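Vondetti Moth & Butterfly Wallpaper: my take after one September of living with it

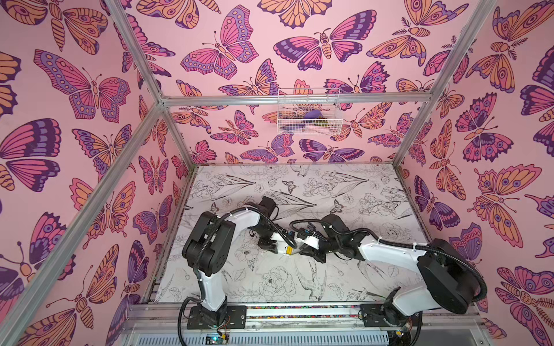

Pink butterflies on the walls, line-drawn flowers and birds underfoot.

Okay, I wanted pink and I got PINK. I'd been going back and forth between this and a very sensible gray stripe from Trulano, and my friend Adaeze finally told me to stop being boring and order the moths. So glad I did!

The colors are what sold me: salmon-orange, lavender and a really deep purple with dark outlines, all on a light pink background. The moths are big, too, so even in a small nook you get whole wings (the orange one with the feathery antennae is my favorite). I paired it with a white surface covered in fine black drawings of leaves and insects, and I love the two together. The white wire mesh basket on the back wall was a last-minute thing and it looks sweet against all that color.

Hanging it took me 5 hours, mostly spent matching wings at the seams. Order an extra roll, because the repeat is huge and you will waste some. The paste instructions were tiny and not much help either.

Four stars from me. I'd buy it again, maybe for the hallway next.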